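The Gripper Money

I had until four o'clock to spend the robot money, and at ten past two I was still eating toast over the Catik brochure.

Let me back up. Our repair shop in Trolville mends whatever comes through the door, and last winter the council at Paucar gave us a grant for "one item of automated handling equipment". Lovely! Only it had to be spent by the end of June, and I'd spent most of spring telling everyone I was comparing quotes. I had one quote. It had jam on it.

The Catik arm was 1,201 a month on a lease, for 49 months, and I did that sum on the back of an envelope, then turned the envelope over and did it again in case the other side was cheaper. The Vuvitz was to buy outright, second-hand, with a warranty that covered the arm and left out the fingers (I read that line three times). And the fingers are what you're paying for, surely? I can point at things myself.

So I rang Vuvitz and said I wanted to see it pick something up before I signed. Something awkward, I said. A rag. The woman on the phone sounded delighted, as if I'd asked after her children, and sent me a link to the simulator. 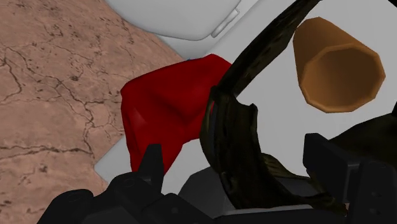
By the author of The Gripper Money
Writer of short stories and keeper of the shop accounts

I chose the red cloth. There was a cup on its side as well, a nice caramel orange, and anyone sensible would've started with that, but we get a lot of cloth in our line. Cloth and straps and things wound round other things. My whole bench looks like that by lunchtime, so I felt quite at home, apart from the ground being all cracked like a dried-up pond.

"Take your time," she said in my ear.

I took my time. I got the big black fingers pointing the right way, with the cloth just beyond them, and then I stopped, because it had dawned on me that I hadn't budgeted for a table. Or a plug. Or anybody to stand next to the thing while it learned our ways. I'd put down 58 for "sundries" and felt rather grown-up about it.

"What do most people forget to buy?" I asked.

She laughed for almost a minute. Then she began to read me a list, and I found a clean envelope and wrote it all down, and it was twenty to four before she got to the cables.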